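Bench notebook, Plindham kitchen cell
April, started 7:40, coffee first

Back on the dumpling job. Ryan Marsden has had the arm on the gridded cloth all week and I'm picking up from his notes (thanks Ryan, next time please write bigger!). The running total on the Urker log was 1,772 picks when I sat down, and I'm adding 100 to that before lunch if the thing behaves.

1. Basket work

Phyllis Dobson came over from the Brarevgate line to watch. She's packed steamers by hand for years and she had opinions — good ones. She says the wrappers stick to each other long before they stick to the slats, so she always leaves a finger's width. I've put that in as a spacing rule.
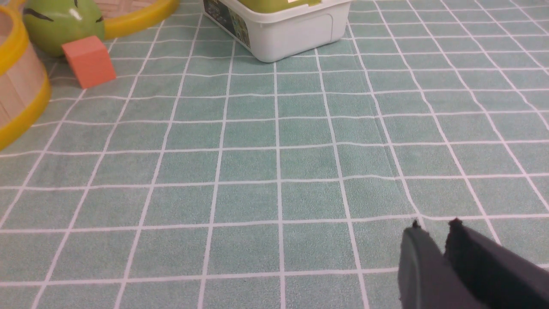 Wrist camera, both of these. Three dumplings inside the basket in the next one, and one on the cloth by the rim.

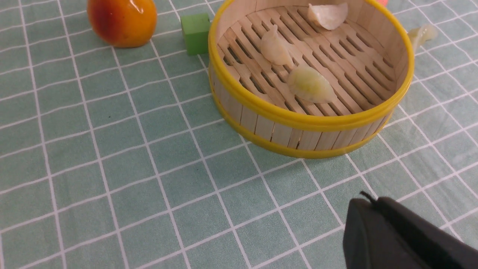
2. What it does to the shift

Phyllis asked me straight out who gets moved. I told her what I know: Pilkington wants 2 people on the station where there are 3 now, and the third goes to folding and checking seams. She'd take that, she said, her wrists are done with the loading. But she wants it said to the whole crew and in person, before the arm shows up, and I agree with her. Also she wants a stop button she can reach from the left side (she's left-handed, and so is half the line apparently).

3. To do

Ask Ryan where he put the spare fingertips.
Move the stop button, try it with Phyllis standing there.
Shift talk with Pilkington, get a date out of them.
Rerun the spacing rule with the basket turned a bit.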